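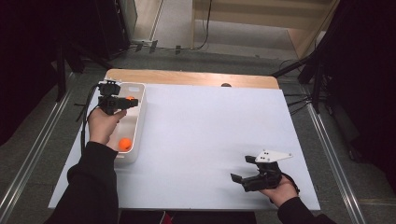
白い天板と仕切りトレーで遊ぶ「玉うつし」の作り方

オレンジ色のボールが、すとんと仕切りの中におさまる。たったそれだけのことなのに、やってみるとものすごく楽しいんです!

玉うつしは、仕切りのあるトレーとボールを使って、玉をつまんで移すだけの卓上遊びです。うちでは夕食後のテーブルでよくやっていて、最初は子ども向けのつもりだったのに、いまでは大人のほうが真剣になっています。もともとはHuia Hoaniさんの工作教室で教わった遊びで、教室では「Pukby」という名前で呼ばれていました。わが家ではなんとなく「玉うつし」で定着したので、このページでもそう呼びます。

道具はほとんど家にあるもので間に合います。ただ、天板の置き方やトレーの向きでびっくりするほど遊びやすさが変わるので、そのあたりを詳しめに書いておきます。読みながら一緒に並べていってもらえたらうれしいです。

用意するもの

白い板 1枚
仕切りが1本入った、縁の立った長方形のトレー 1枚
同じ大きさのボール 2個(慣れてきたら追加)
玉をつまむ道具(トングなど)
滑り止めシート 少し
乾いた布 1枚

白い板は、テーブルの上に重ねて使います。棚板の余りでも、大きめのホワイトボードでも、白く塗った合板でもかまいません。私が使っているのはPravineというホームセンターで切ってもらった棚板で、角を自分で少しだけ丸めました。木のテーブルにそのまま並べても遊べるのですが、白い面の上に玉がある景色は本当に見やすくて、一度これに慣れると戻れません。

表面はつや消しがおすすめです。つやのある板だと天井の明かりが映り込んで、夜に遊ぶと玉のそばに光の筋が出ます。手持ちの板がつるつるなら、白い紙を全面に敷いて端だけテープでとめれば十分です。

トレーは、部屋が2つに分かれているものがいちばん遊びやすいです。細かい仕切りがたくさんあるトレーも試しましたが、玉が大きいと入らないし、小さい玉だと今度はつまみにくい。2部屋のトレーなら「手前」と「奥」で声をかけられるので、小さい子にもすぐ伝わります。

縁の高さは大事です。低すぎると玉が勢いで飛び出しますし、高すぎるとつまむ道具の先が縁にぶつかってしまいます。目安としては、玉を置いたときに上半分が縁から見えるくらい。お店で迷ったら、玉をかばんに入れて持っていくと早いですよ(私は毎回そうしています)。

玉の選び方

色は断然オレンジを推します。白い面の上でとにかく目立つし、夕方の薄暗い部屋でも見失いません。黄色は白に溶けがちで、青は影とまぎれます。赤もきれいですが、長く見ていると目がちょっと疲れました。

大きさは、ピンポン玉くらいから始めるのがちょうどいいと思います。軽い玉は転がりやすく、重い玉は落としたときの音が大きい。集合住宅で夜に遊ぶなら、柔らかいスポンジ製やゴム製の玉が向いています。

材質による違いも書いておきますね。

スポンジの玉。つぶれるのでつまみやすく、落としても静か。最初の玉に向いています。つまみすぎると形がゆがみ、放したときに横へ跳ねることがあります。

プラスチックの玉。軽くてよく転がります。トレーの中でもころころ動くので、「置いたのに戻ってきた!」という場面が何度もあって盛り上がります。

木の玉。手ざわりがよく、仕切りに当たったときの音が最高です。表面がなめらかなものは滑るので、少し慣れた人向け。

ゴムの玉。つまむ道具の先に吸いつくような感触で、運ぶのは簡単。放すのがむずかしい。

個人的には木の玉が好きなのですが、床に落ちたときの音でいつも家族に見られるので、夜はスポンジに替えています。

つまむ道具

台所のトングで遊べます。先がぎざぎざのものより、シリコンのカバーがついているもののほうが玉に傷がつきません。長さは短めで、手の中にすっぽり入るくらいのものを選んでください。長いトングは先がぶれるので、上級者用にとっておきましょう。

握りの固さも確かめておきたいところです。ばねの強いトングは、しばらく握っていると手のひらがだるくなります。お店で開いたり閉じたりを10回やってみて、いやな感じがしなければ大丈夫。

両手に1本ずつ持って遊ぶ方法もあって、これがまた面白いんです。利き手でないほうの手が思うように動かなくて、自分で笑ってしまいます。両手あそびについては後半で書きます。

天板をととのえる

ではテーブルに向かいましょう。まず、上にのっているものを全部どけます。郵便物もリモコンも、コップもです。玉うつしの最中に飲み物を倒すと、板の下に水が回ってとても面倒なことになります。

テーブルを乾いた布でひと拭きしたら、滑り止めシートを四隅に置きます。大きく敷く必要はなく、手のひらより小さく切ったもので足ります。その上に白い板をそっとのせ、両手で軽く押して、がたつきがないか見てください。

板の位置は、手前側をテーブルの端に寄せて、奥のほうに木の部分が帯のように残るくらいが使いやすいです。奥に残った木の部分は、板を外れた玉が一度止まってくれる場所になります。そのまま床まで落ちる回数がぐっと減りました。

次に水平を見ます。といっても水準器はいりません。玉を板の真ん中に置いて、手を放すだけ。じっとしていれば合格です。ゆっくり転がりだしたら、転がった先の角の滑り止めシートをもう1枚重ねてみてください。古いテーブルだとこの調整に少し時間がかかりますが、私はこの作業もけっこう好きです。ぴたっと止まった瞬間が気持ちいい!

トレーを置く

トレーは板の左側に、縦長の向きで置きます。つまり、仕切られた部屋のひとつが自分に近い側、もうひとつが遠い側に来る形です。右利きの人が右手だけで遊ぶ場合、体の前を横切って玉を運ぶことになるので、ちょうどいい距離が出ます。左利きの人は左右を入れ替えてください。

トレーと板の端のあいだは、指が2本入るくらいあけておきます。ぴったり端に寄せると、勢いよく置いたときにトレーごとずれて落ちかけます。うちでは一度、木の玉がソファの下まで行きました。

横向きに置くやり方もあります。左右の部屋になるので見た目はわかりやすいのですが、奥行きの感覚をつかむ楽しさがなくなってしまいます。遠いほうの部屋に玉を入れるとき、手前の縁をまたいで道具の先をおろしていく、あのどきどきが玉うつしのいちばんおいしいところだと思っています。横向きは小さい子の練習用にどうぞ。

トレーの底が滑る場合は、裏に滑り止めシートを小さく貼ります。両面テープで固定すると安定はするのですが、片づけるときに板の塗装がはがれることがあるのでやめておきましょう。

基本の遊び方

準備ができたら、いよいよ玉をうつします。

1 玉を白い面の右側に置きます。最初は1個だけ。

2 つまむ道具を開いて、玉の真横まで先をおろします。上から突っこむと玉が逃げるので、低い位置から横に寄せていくつもりで。

3 玉の真ん中の高さをはさみます。下のほうをはさむと浮き上がって抜けますし、上のほうだと下へ滑り落ちます。

4 そのまま上に持ち上げて、ひと呼吸おきます。揺れがおさまってから動かします。

5 トレーの上まで運び、奥の部屋の真上で止まります。

6 先を縁より下までおろして、そっと開きます。

7 2個目は手前の部屋へ。

これで両方の部屋に1個ずつ玉が入ったら、ひと区切りです。おめでとうございます!

奥から先に入れるのは、私がこの遊びを人に教えるときに必ずお願いしている順番です。手前に先に玉を置いてしまうと、奥へ腕をのばしたときに道具の先や袖が引っかかって、せっかくの玉を動かしてしまうんですね。袖口の広い服を着ている日はとくに気をつけてください。袖はまくるか、細身のものに着替えるのが確実です。

放すときのこつ

つまむのは、たいていの人がすぐにできるようになります。むずかしいのは放すほうです。

急に開くと、玉は左右どちらかの先に少しだけついていって、横に跳ねます。開きはじめをゆっくり、玉の重みがトレーの底にのったのを手で感じてから、残りを開く。この二段階を意識するだけで、入る割合がはっきり変わりました。

それから、置いたあとの手の引き方。まっすぐ上に引いてください。横に引くと、開いた先が玉にさわって仕切りに当たります。軽い玉だと仕切りを越えて隣の部屋へ行ってしまうことまであって、それはそれで大笑いになるのですが、記録をつけているときは悔しいです。

Colton Gauthierさんは教室仲間で一番うまい人で、放すときに息を止めないのだと教えてくれました。吐きながら開くそうです。まねしてみたら確かに手の震えが小さくなりました。気のせいかもしれませんが、いまも続けています。

砂時計で遊ぶ

基本ができるようになったら、時間を入れてみましょう。もう一気に盛り上がります。

使うのは5分の砂時計です。タイマーの音が鳴るより、砂がさらさら落ちていくほうがこの遊びには似合います。砂が落ちきるまでに何往復できるか。玉を両方の部屋に入れたら、今度は同じ道具で白い面に戻す。戻しおわって1往復です。

戻すほうは案外手ごわいです。縁が邪魔をしますし、白い面に置いた玉は止まってくれません。丸いシールを1枚、板に貼って「ここに置く」と決めておくと、目標ができて面白くなります。シールの上にぴたりと止まったら、その往復は2回分に数えてよい、という特別ルールも人気です。

ちなみに、うちの最高記録はまだ姪が持っています。私は彼女が来る前の晩にこっそり練習していますが、まるで追いつけません。

両手あそび

両手に1本ずつ道具を持ちます。右手で玉を拾い、左手でトレーに入れる。つまり途中で受け渡しがあるんです。

受け渡しのときは、板の真ん中あたりで、両方の手を低くしておきます。高い位置でやると、落としたときに玉が大きく跳ねるからです。右手は玉の左右をはさんでいるので、左手は前後をはさむように少しひねって構えてください。左手がしっかりつかんだら、右手をゆっくり開きます。先に開いてしまう人が本当に多いです。私もそうでした。

慣れないうちは、受け渡しをせずに、右手の玉は奥の部屋、左手の玉は手前の部屋、と担当を決めて同時に動かす練習がおすすめです。ただし腕が交差しないように。手前の部屋を担当する手は少し待って、奥の手が引いてから入れます。この「待つ」が入るだけで、急に息の合った作業らしくなってきます。

手首ひもがついている道具なら、通しておくと落とす心配がありません。ひもが長すぎると板の上をなでて玉を転がすので、余った分は結んで短くしておきましょう。

ふたりで向かい合う

テーブルの両側に分かれて、ひとりが手前の部屋、ひとりが奥の部屋を受け持つ遊び方です。自分から見て遠いほうの部屋に入れる、というルールにすると、ちょうど同じ条件になります。

始める前に、どちらがどの玉を使うか決めておきます。同じ色の玉だとすぐにわからなくなるので、鉛筆で小さく印をつけるとよいです。油性ペンは手につくことがあるので、私は鉛筆にしています。

Jarrah Rakenaさんの家では、相手が放す瞬間に話しかけてもよいことになっているそうです。お邪魔したときにやられましたが、まんまと外しました。静かに遊びたい方はこのルールなしでどうぞ。

向かい合いで遊ぶときは、トレーを左端から板の中央に移してください。どちらの席からも同じ距離になります。椅子の高さも合わせておくと気持ちよく勝負できます。

玉が床に落ちたとき

落ちます。どんなに上手な人でも落とします。

フローリングだと遠くまで転がっていくので、テーブルの下に毛足の短いカーペットかマットを敷いておくと楽です。椅子の脚のまわりはすき間ができやすいので、そこだけ布を丸めて置いておくのもいいですよ。

床に電源コードや延長タップがある部屋では、先に壁ぎわへ寄せておきます。玉を追いかける人は足もとを見ていません。コードがテーブルの脚の近くを通っているときは、面ファスナーで脚にまとめておくと、引っかける心配が減ります。

拾った玉は、乾いた布でさっと拭いてから戻してください。スポンジの玉はほこりを連れてくるので念入りに。うちは猫がいるので、毛がつくと玉の転がり方まで変わります。

よくあるつまずき

玉をつまむと、くるっと回って逃げる
はさむ位置が左右でずれています。道具の先を玉の真横にそろえ、閉じる前に一度止まってみてください。それでも逃げるなら、先に輪ゴムをひと巻き。見た目は少しやぼったくなりますが、効き目はすごいです。

奥の部屋に届かない
トレーが遠すぎるか、椅子が低すぎます。立って遊ぶのもありです。立つと真上から見られるので、急に入るようになる人がいます。

トレーの中で玉が止まらない
底に薄いフェルトを敷きましょう。部屋の大きさに合わせて切るだけで、貼らなくても大丈夫。私は白いフェルトにしています。

玉がふたつとも同じ部屋に入ってしまう
仕切りが低いトレーで起きがちです。厚紙を細長く切って仕切りに立てかけ、テープでとめると高さを足せます。長く使うなら、別のトレーを探したほうが気分よく遊べます。

腕が疲れる
手首ではなく、肘ごと動かしてみてください。それと、休んでください。夢中になるとつい続けてしまうのですが、砂時計を1回ひっくり返したら一度道具を置く、というのをうちの決まりにしています。

板に跡がついた
トングの先でこすった黒っぽい線は、消しゴムで落ちることが多いです。強くこすらず、端のほうで試してから。

少し変えて遊ぶ

同じ道具のままでも、いろいろ変えられます。

玉を替えてみる。奥の部屋は木、手前の部屋はスポンジ、と決めておくと、握る力を途中で切り替えることになってぐっとむずかしくなります。

目標を小さくする。部屋の中にペットボトルのふたを伏せて置き、その上に玉をのせます。成功したときの声がすごいです。Orhun Karabulutさんはこれに最初の挑戦で成功して、その日はもう二度とやりませんでした。

遠くする。トレーはそのままで、玉の出発点だけを板の右の奥に移します。斜めに運ぶことになるので、道具の向きを途中で変えなければなりません。

長く続ける。落とさずに何往復できるか。時間は気にせず、ただ続けていきます。私はある雨の午後に40回を超えるところまでいって、そこで宅配便が来ました。

片づけ

玉はトレーに入れたまま、布をかけて棚へ。これがいちばん簡単です。縁があるので、少し傾けても転がり出ません。ただし木の玉は布にくるんでおいたほうが、運ぶときに静かです。

白い板は乾いた布で拭いて、立てて保管します。横にして物をのせると反ってしまい、次に出したとき玉が勝手に転がるようになります。うちでは食器棚と壁のすき間に差しこんでいて、幅がぴったりなのでとても気に入っています。

滑り止めシートはほこりがつくと効かなくなるので、ときどき水で洗って、しっかり乾かしてからしまってください。つまむ道具も台所と共用なら洗ってから戻しましょう(私は結局、Cosgroveという雑貨屋さんで玉うつし専用の1本を買ってしまいました。うれしくて、持ち手に黒いテープまで巻きました)。

次に作ってみたいもの

いま考えているのは、トレーも自分で作ることです。薄い板を切って箱にして、真ん中に仕切りを1枚。仕切りを抜き差しできるようにしておけば、部屋の大きさを変えて遊べるはずなんです。3月のあいだに試作するつもりで、板はもう買ってあります。溝をどれくらい深くするかで迷っているところなので、作ったことのある方がいたら、ぜひコメントで教えてください!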